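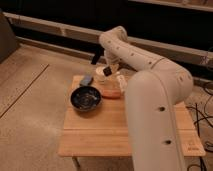

White robot arm over a small wooden table.

Moon dust in a jar, and other promises

26/01/2022

My brother-in-law sent me the Revach announcement with three exclamation marks, so I read it over breakfast, and then I read it again because I thought I'd missed a page. Revach, for anyone who has been spared it, is a plan to put a small lander near the lunar south pole, scoop up some soil, cook the water out of it and sell that water to whoever happens to be passing. The firm behind it is called Yang and has an office in Dekanstead above what used to be a carpet shop.

I like the Moon. I stood in a cold field in April with a telescope older than I am and showed it to 8 schoolchildren, and I would do it again tomorrow. What I can't do is read a sentence such as "first water deliveries within four years" and nod.

Start with the ice. We have good reasons to think there is some in the craters that never see the Sun. How much, how deep, and whether it comes as lumps or as a thin frost mixed through grit as hard as concrete, we don't know. The Revach paper gives this one line and a coloured map. The map has no scale on it.

Then the cold. Those craters are colder than anywhere most machines have ever been asked to work, and there's no sunlight to run them. Yang says the lander will sit on the lit rim and send a digger down on a cable. How long a cable? I wrote and asked. I got a friendly reply from Cristian Salazar, who does their outreach, and he told me the figure was "still in trade". I take that to mean they haven't picked one. He did answer within the day, I'll give him that, and he didn't pretend the dust was a small problem. Apollo dust wore through layers of boot and jammed the seals on the sample boxes, and those trips lasted days. Yang wants ten years out of a bearing.

And who is buying? The announcement talks about a "growing market in cislunar space". I can't find one customer named. A fuel depot needs ships that need fuel, and the ships in the drawings are also only drawings.

I went to the talk at Zimstead library last winter when an earlier version of all this was going round. Back then it was helium, and the man next to me asked what reactor would burn it. The speaker said that was outside the scope of the evening. Same coloured map, if I remember rightly, though I wouldn't swear to it.

None of this makes the idea stupid. A cheap lander that drove about and measured the ice properly would be worth having, and I'd cheer it on from the field. If Yang announced that instead, with a mass, a launcher and a length of cable, I'd write a much nicer post.

Comments are open. If you know of a paying customer, please send me the name.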